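Section 4. Placing and dressing the Flerkar desk with shelf unit

Before you start, read section 3 and check that the unit is fixed to the wall. The desk must stand flat on its legs.

1. Wipe the top and all the shelves with a soft cloth. Do not use a scouring sponge.

2. Put the mat on the desk top, near the back. The small cup or candle holder can stand beside it.

3. Place the vase at the left end of the top. If you arrange the flowers so that they hang over the side, put the heaviest stems in first.
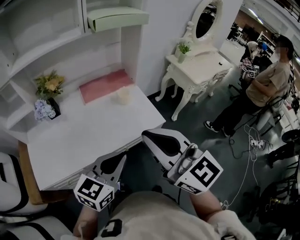

Malou Þrastardóttir wrote to us that she prefers the vase on the right, because she is left-handed and was knocking it with her elbow, and this is also correct if the chair can still go in.

Caution: Flat boxes and books may lie on the upper shelf. The load on one shelf must not be more than 7 kg.

4. Push in the chair and see that the back does not touch the desk edge. If there is a railing or a window near the desk, leave free space of about 39 cm, so the blinds can be opened and cleaned. 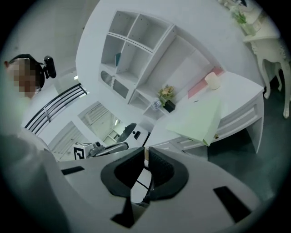 Fig. 4.2 Railing, with white blinds behind it.

5. Choose the height of the shelves. Each loose shelf rests on four pins. Press every pin fully into the hole before you lay the shelf on it. Spare pins have part number 401.

Note: Leave the lower shelves empty until the glass door is adjusted. The hinge screws are turned a quarter turn at a time.

6. Open and close the glass door slowly. If it rubs, go back to section 3. 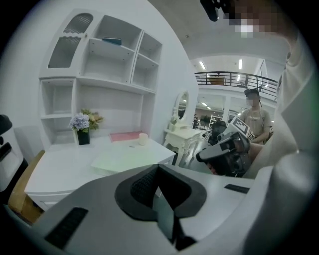
Fig. 4.3 Glass door, open shelves and desk top with vase.

7. Keep candles unlit under the shelves. The distance from the top is too small for a flame.

For missing parts, write to Deepika Poduval at Flerkar and give the number on the label under the desk top.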